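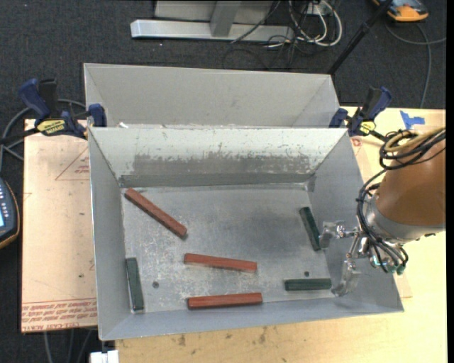

What do you use to hold a sheet-metal bin to a wooden tabletop without drilling it? Bar clamps, two at each corner area you can reach.

1/ Flared walls give a clamp very little to hold. Seat the pad first, then tighten -- 9 turns by hand is plenty on mine.

2/ Bin is gray sheet metal with a slanted divider. Blocks stay in the larger compartment, red and green mixed.

3/ Grime collects low on the divider. Dish soap first, then 400 grit if it bothers you. I leave the floor scuffed.

4/ Recheck the clamps in March. Wood moves.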